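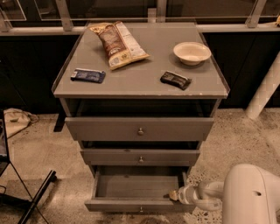
Arwel Powell thought the cabinet should have been built with two deep drawers, and he wrote as much on our draft: nobody on his corridor had anything to put in three, and the bottom one meant kneeling on the floor every time.

Projects > Year 2 > Storage and Small Furniture > Group Report

Overview | Brief | Drawings | Report | Downloads

2021-01-12
By Angharad Lewis and Hicham Gaber

We kept the three drawers, but his comment changed how we tested them. The brief asked each group to take a bedside cabinet and find out whether it could hold what a student keeps within reach of the bed. Ours is gray, with a flat top, an open shelf under it and three drawers below the shelf. Each drawer has one small round knob in the middle. We called the project Poltum.

The top

The top has a thin raised lip along its edges. We argued about this more than anything else. Hicham wanted it removed because crumbs collect against it and a cloth does not get into the corner. Angharad wanted it kept because small things stay put. We settled it by using the top the way people on the corridor use theirs, with snacks and a bowl. A wrapped bar lies flat and takes up very little room. A bag of snacks is the awkward one, as it never keeps its shape and ends up lying across the back. A shallow bowl fits in the back corner and leaves the front free. The lip stayed.

The top also overhangs the body. This gives a bit more surface, but it puts the open shelf in shadow. Dark things left on the shelf are hard to find in the evening. Prys Wogan suggested a pale lining, and we would try that if we had the cabinet for another term.

The drawers

We set a limit of 220 mm for the reach from the edge of the mattress to the top drawer. That worked for the top drawer and was fair for the middle one. The bottom drawer is different. Pulled fully open it shows all of its inside and is easy to pack, but the knob is close to the floor and you have to bend right down to it. Arwel was correct about that. Our advice is to use it for things needed once a month or so – spare bedding, winter gloves – and to keep daily things higher up.

We opened and closed each drawer 50 times. The top one shut cleanly throughout. The middle one was more likely to be left slightly open, mainly when someone pushed it at one side of the front and let go too soon. Pushing on the knob closes it. We noted this as a fault in use. Tudur Llewellyn, who marked the first draft, thought it should count as a fault in the runners, and the final drawings now show a stop at the back.

What we would change

The knobs are comfortable but small. In May we plan to fit larger ones and repeat the 50 openings with the same load. We would also like 10 mm more height in the open shelf, taken from the bottom drawer, so that a thick book can stand upright in it.

Fixing the cabinet to a wall was outside our brief. It stood on a hard floor for all of the tests, and we have no results for carpet. The drawings are in the Downloads section under Poltum, with the stop marked on sheet two.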